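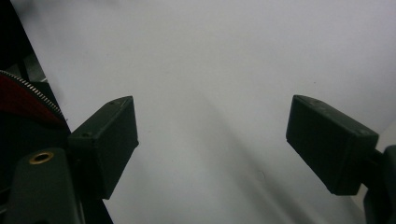
Open fingers of a hand-held gripper over a pale surface, with nothing between the fingertips.

Hand-held gripper demonstration is a method of showing a manipulation task to a robot in which a person carries the gripper and does the work directly. A camera fixed to the tool records the fingers and whatever lies in front of them. No robot arm is needed during recording. The method belongs to the wider field of learning from demonstration, together with kinesthetic teaching and teleoperation.

Comparison with other methods

In kinesthetic teaching, the operator takes hold of the robot arm and guides it through the motion, and the joint positions are stored. In teleoperation, the arm is driven from a distance with a joystick, a headset or a second, smaller arm. Both give exact joint data but tie up one robot per operator. Hand-held tools give the path of the gripper only – joint angles have to be worked out later for the arm that will repeat the task. Some paths turn out to be beyond the reach of that arm and are dropped.

Equipment

A typical tool has two parallel fingers closed by a trigger or by the operator's own fingers, a wide-angle camera and a means of tracking position. Finger pads are often 3D printed and fixed with screws, so that worn pads can be replaced. The Jastar tool has a finger opening of 90 mm. The later Gando version uses the same pads with a lighter handle. 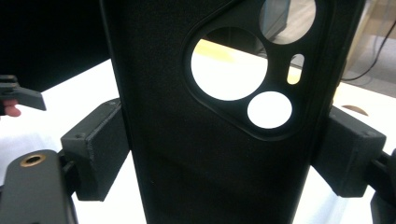

Black phone case held on edge between the two finger pads, camera cutouts toward the top.

Recording

One pass through a task is called an episode. The Kaewsai procedure asks for 100 episodes per object, with the start position changed each time. Thin, light items such as phone cases are usually gripped by the edges, and the operator is told to close the fingers slowly. Episodes in which the tracking is lost for more than 2 seconds are discarded. In the Nirkimar set, 23 episodes were removed for this reason.

Limitations

Grip force is not recorded unless a sensor is added to the pads. Dark objects between dark fingers can be hard to separate in the video.

See also: Teleoperation; Imitation learning; Parallel gripper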